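Household Chores Remain a Test for Automation

The robot vacuum has been an ordinary appliance for years. The remainder of the housework, from clearing cups to emptying bins, has proved far less willing to be handed over.

Arnance, a developer of domestic systems, reported on 5/12/24 that its Huseo program had recorded 460 hours of people tidying tables with hand-held grippers. The recordings are used to train the arms that will later attempt the same work. Of 700 trials with a cup and a household bin, the arms completed 454 without assistance.

"A cup with liquid in it is a different object from an empty one," said Yiran Liao, who directs the program. "The grip has to be firm and the wrist has to stay level. People manage both while thinking about dinner." 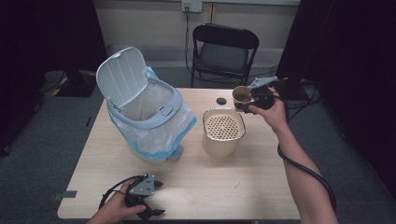
Darlene MacLeod, who advises aged-care providers on equipment, regards the results as encouraging but premature. Providers would expect a machine to work safely beside residents, she said, and to recognise when a task should be left alone. Arnance intends to place 4 units in serviced apartments for a supervised trial, with staff present at all times.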